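Section 4. Setting Up a Tract for a Timber Cruise

Complete this section before you go to the field. You will need the Trotance handheld unit, charged, and a boundary file for the tract.

1. Turn on the handheld and open Jurnura Cruise. Wait for the satellite icon to turn solid.

2. Tap Tracts, then New. Enter the tract name exactly as it reads on the deed or management plan.

3. Load the boundary file. The acreage appears at the top of the screen. The practice tract, Brukeck, should read 1,557 acres.

4. Draw stand lines. Keep planted pine and natural hardwood in separate stands, even where they share a road.

Note: A tract can hold up to 500 plots. For larger jobs, split the tract and join the reports later.

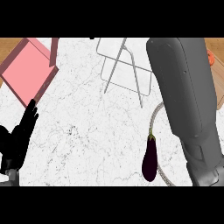
5. Choose a plot type. Fixed-radius plots work well in young plantations. For older timber, select Prism and enter the basal area factor stamped on your prism.

6. Set the minimum diameter. The default is 12 inches for sawtimber — change it if your local mill buys smaller logs.

7. Tap Lay Grid. Drag any plot that falls on a road, pond or power line, and write the reason in the plot notes.

8. Tap Save to Unit, then Back Up.

Caution: Do not edit stand lines after the first plot has been tallied. The unit will recalculate the grid and any unsaved plots will be lost.

If the acreage differs from the deed, check the map projection first. Files exported from Karppinen desktop software may open in meters. Go to Settings, Units, and select US Survey Feet, then load the file again.

Continue to Section 5, Tallying Trees.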